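Friday, late afternoon

Bench room, north side. Started with the filters. The spare set came in from Kuster on the morning delivery, two to a box, and one box had a split corner. Checked both filters from it against the light, no tears in the pleats. Put them on the shelf under the window with the install month left blank on the label. Whoever fits them writes it in.

The old filter was gray on the intake side and nearly clean on the other. It had been in since the end of spring. The book says six months and I think six is too long for this room with the sanding going on next door. Going to try four and see what it looks like.

Vacuumed the intake side with the brush head. Most of what came off was lint and paper dust, with a bit of sawdust in the lower corners. Did not use the air line on it. We did that with the old Rerkton unit and spent the rest of the day with a fine layer on everything, including the scales.

Fan readings after reassembly, taken at the outlet with the Zodgate meter, door shut:
low — 17
high — 28
Same units as the last page. Low is where I would expect it. High is a little under what we had when the unit was new, and I did not chase it. The meter was bought in 2009 and has never been sent out for calibration, so I only trust it against itself.

Ran it on high for 20 minutes with the lid of the varnish cabinet open, then closed up and left it on low. Smell was down by the time I got back from the loading door. Not a measurement, only my nose.

Moved the extension cord so it runs behind the bench legs and not across the walkway. Taped it in two places. The tape is the cloth kind, the paper tape lifts as soon as the floor is mopped.

Other thing to sort out is the top of the unit. It is the right height to put things down on, and people do. Snack wrappers, gloves, a coffee lid last month. The slots go along the front edge and around the corner to the side, so anything light that gets left up there can end up over the outlet. It also covers the display, and then you have to move things to see what speed it is on.

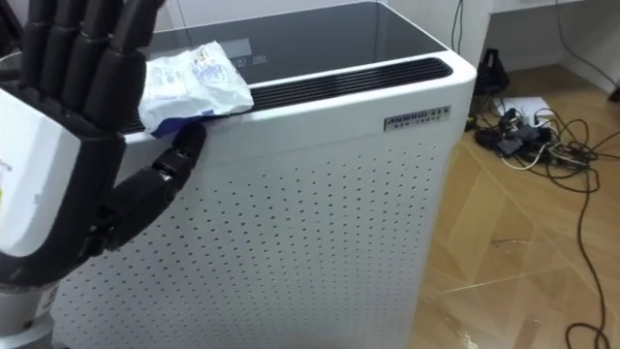
Anis, reading over this page, says the bin is the problem and the purifier is just the closest flat thing. The bin is on the far side of the bench and you have to go around the vise to get to it, so with your hands full you won't bother. Move the bin and the wrappers will go in it.

Fair enough. Put the small bin at the end of the bench, on the door side, with a liner in it. Leaving the big one where it is for offcuts.

Wiped the glass on top with a damp cloth, no spray. Spray gets down into the slots.

Still open:
— second box of filters, ask Kuster about the split corner
— high speed reading again next time, with the door open as well
— felt pads under the unit, it hums on the bare floor
— new brush head for the vacuum, bristles are bent flat on one side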